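Does pretraining on random grasps beat 200 good demos? (bin clearing, long)

Forum: Manipulation and Learning > Methods
Started July 14, 2025

cavalcanti_fan
So I've been chewing on the Tridberg paper since it went up and I want to hear from people who run this stuff. Short version for anyone who skipped it: they take a policy trained on 200 human teleop demos of clearing a bin, and compare it against one that first gets a pile of self-supervised random grasps (arm pokes around, records whether something came up, repeat) and then only 28 demos on top. The second one wins on objects it never saw. Not by a little either.

My problem is I don't believe the comparison. The random-grasp policy gets to see the test bin lighting and the test camera angle for ages before anyone shows it a demo. The demo-only one doesn't. Am I missing something?

nikthorpe_bench
You're missing the appendix. They ran a version where the random grasps were collected at a different cell with a different camera mount, and the gap shrinks but it's still there. I had the same reaction as you until I got to that table.

cavalcanti_fan
OK I did skim the appendix, guilty. But "different cell" in that table still means same arm, same gripper and same model of bin. I'd call that a moved camera.

slowgripper
Moved camera is the thing that breaks most of my policies, so I'll take it!

What bugs me more is how they score success. A grasp counts if the gripper isn't fully closed after lifting. We used that same signal in the Clanden project for months and it lied to us constantly -- thin stuff reads as a miss, and anything squishy reads as a hit even when it's hanging on by a corner and about to go. If your label is noisy in a way that depends on object shape, your policy learns to love mugs. Then you test on mugs and write a paper.

nikthorpe_bench
That's a bit unfair, they had a camera check too. Before and after shots of the bin, subtract, see if something left.

slowgripper
On a shiny floor with the lamp bouncing off it? Good luck with the subtraction. I've had it tell me an object left because a reflection shifted.

wristwatcher
Jumping in because I have numbers. We did a small rerun of the idea over here, nowhere near their scale. 829 grasps total, random position and random rotation, gripper width check plus image check, and both had to agree or we threw the attempt out. Then we finetuned on 28 demos to match the paper, with 3 seeds. The demo-only baseline got 200, same as theirs.

Result: pretraining helped on where to put the gripper and did basically nothing for which way to turn it. Position errors dropped on all seeds. Rotation was a wash, and on one seed it got worse. I think random rotation data is just too thin at that size. If you're grabbing a ball it doesn't matter and if you're grabbing something long with a handle it's the whole game.

cavalcanti_fan
See, this is what I wanted. What objects though? If it's all wooden blocks I'm going to be sad.

wristwatcher
No blocks, I promise. Household junk and toys, picked so some have one obvious way to grab them and some don't. Here's the cell: 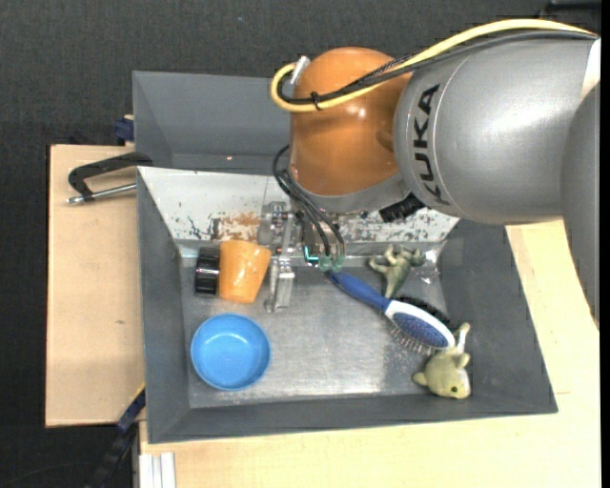

wristwatcher

KUKA arm, gray bin, the usual. The hairbrush is the one I care about most. It's on the diagonal in there, and a policy that learned rotation should line up across the handle. The cup on its side is the sneaky one, since you can pinch the rim or go over the body, and the two options want very different wrist angles. The demo-only policy picked whichever way our demonstrator liked and stuck with it. The pretrained one switched between them, sometimes in the middle of the approach, and that looks terrible on video but scored fine.

The bowl was bad for everybody. Coming straight down in the middle of a bowl gets you nothing, and both policies loved the middle of the bowl.

slowgripper
The bowl thing is a center bias, we had it too. Your random grasps mostly hit the middle of big round objects and fail, so you'd think it would learn to stay away, but if you balance hits and misses in training you throw out most of those failures. Try it unbalanced?

wristwatcher
Huh. We did balance. I'll rerun the pretraining without it and keep the same finetuning demos.

nikthorpe_bench
Please also post the scores split by object. Averaging the brush in with the little green toys hides the rotation effect, and I suspect that's how the paper ended up with such a clean bar chart.

cavalcanti_fan
Seconded. And I still want somebody to give the demo-only policy the same amount of unlabeled video from the test cell. Even just for the vision part. If that closes the gap, then the grasping had little to do with it.

wristwatcher
That one I can't do before September, the cell is booked. The unbalanced run is training now though, I'll put the split scores in this thread when I have them.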